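Ákos Erdős
November 26, 2023

1/ Some notes from my last weeks with the planner in Toduver. I write them down mostly for myself, but maybe they save somebody an afternoon.

2/ The task is simple to say: pick the fruit, put it in the basket. Our policy gives actions in chunks of 16 steps. The controller runs at 200 Hz, so between the two there must be an interpolator, and this is where I lost most of my time.

3/ First version was linear. At each chunk border the velocity had a jump, and the wrist made a small knock. You could hear it better than see it in the plots.

4/ Now I use a cubic spline and keep the last two points of the old chunk as a condition for the new one. The knock is gone. The price is a bit of delay, which I can live with.
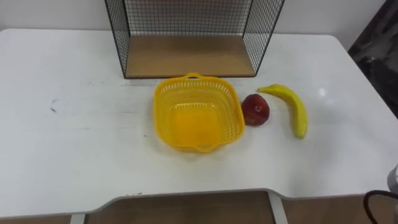
5/ Second problem was depth. A wire mesh is bad for a stereo camera. Some pixels belong to the wire, some to the wall behind it, and the collision map gets holes that change every time. The planner then believes it can go through the shelf.

6/ I tried a median filter over time, it helped little. What worked: fit one box to the whole shelf at startup and put it in the map as a solid object. Hemant Vishwakarma proposed this in March and I said it is too crude. Sorry, Hemant.

7/ The basket has the same trouble with its small holes, but a solid box there is wrong – the fruit must go inside. So I model four thin walls and a floor, and the pose comes from the color mask.

8/ Glare on the white table gives false points too. I drop everything lower than the table plane, and small clusters above it with fewer than 51 points.

9/ Planning timeout is 600 ms. If no path is found, the arm stays where it is and the log gets the full map, not only the error code. Please do this in your own stack, the error code alone tells you nothing.

10/ Still open: the banana. The grasp sampler likes the two ends too much, and I want it to prefer the middle. Érica Teixeira has a branch with a different score function, I will merge it into Toduver and write again when I have numbers.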